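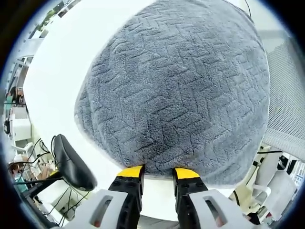
Towel folding demos – how tidy do they need to be?

Posted by Flulis, 28th January

I've been recording towel folds with a pair of hand-held grippers, one in each hand, and I'm up to 149 goes at the same grey towel. My trouble is that I fumble. I'll pinch the fluffy edge, lose it, grab again and carry on. Do I bin those, or will the robot learn something from them? My other half says bin the lot and buy a drying rack!

Inger Laxdal

Keep the ones where you drop it and recover, bin the ones where you stop to think. I trained on 100 spotless folds first and the arm just froze whenever a corner slipped.

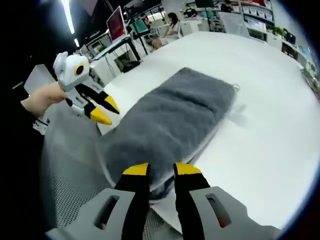

Also slow down a bit with your left hand if you're right-handed – mine was always rushing to catch up, and the arm copied that too. And start with the towel at a different angle each time, or it'll only ever fold it the one way.

Jevomard

Just do 1,000 and don't worry about it.

Salell

I used remote control for mine and hated it, couldn't feel the cloth at all. Stick with the hand-held ones. I take a break every 10 folds or my thumbs go.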